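Projet Arno – Rapport d'avancement intermédiaire
Période couverte : de septembre à février
Destinataire : fondation Wetau, programme Alimentation et territoires

1. Rappel de l'objet

Le projet Arno vise à approvisionner en légumes locaux les cantines scolaires de la vallée de Nair. La subvention couvre l'organisation des livraisons, la formation des cuisiniers et l'adaptation des menus. L'achat des denrées reste à la charge des communes.

2. Approvisionnement

Les contrats avec les maraîchers ont été signés avant la rentrée pour toute l'année scolaire. Les volumes de carottes, de poireaux et de courges ont été tenus. Les pommes de terre ont posé problème en novembre : une partie de la récolte de Dolham a été refusée à la réception à cause du mildiou, et la cuisine de Nair a dû se fournir chez son ancien grossiste. Le contrat prévoit désormais un second producteur pour ce légume.

La tournée de livraison commence à 6 heures et dessert 8 cantines. Deux communes demandaient un passage plus tardif, que nous n'avons pas pu accorder avec un seul véhicule. Elles ont accepté de remettre une clé de la réserve au chauffeur. Les bons de livraison sont encore sur papier et la saisie a pris du retard en décembre.

3. Menus et formation

Le cycle de menus d'hiver compte 10 semaines. Il a été établi avec la diététicienne du syndicat intercommunal et contient quatre recettes nouvelles, dont un gratin de panais et une soupe de pois cassés. Le gratin est bien mangé. La soupe revient souvent en cuisine ; elle sera servie en plus petite quantité et accompagnée de pain frotté à l'ail.

Les cuisiniers ont suivi deux journées de formation à Dolham, sur la cuisson des légumes secs et la taille des légumes racines. Presque 100 % des postes concernés étaient représentés. Les participants demandent une troisième journée sur les sauces et les assaisonnements, que nous proposons d'inscrire au printemps sans dépassement du budget.

4. Difficultés

Le temps d'épluchage a été sous-estimé dans le dossier initial. Les légumes arrivent bruts, et les petites cuisines n'ont pas toutes une éplucheuse. À Nair, une heure de travail a été ajoutée le matin, payée par la commune. Les autres cuisines se sont arrangées en déplaçant le nettoyage de la salle après le service.
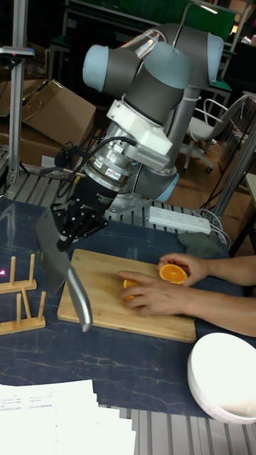
Le stockage reste insuffisant dans deux écoles, où les courges sont gardées dans un local chauffé et se conservent mal. Un devis a été demandé pour des rayonnages dans la cave de la mairie.

5. Budget

Les dépenses suivent le prévisionnel, sauf le carburant, en hausse, et l'impression des affiches, moins chère que prévu. Nous demandons l'autorisation de reporter le solde de la ligne communication sur la ligne transport.

6. Suite

Les commandes de plants pour l'automne prochain doivent être confirmées aux maraîchers avant la fin mars. Le relevé des restes par cantine sera joint au rapport final, avec les comptes certifiés.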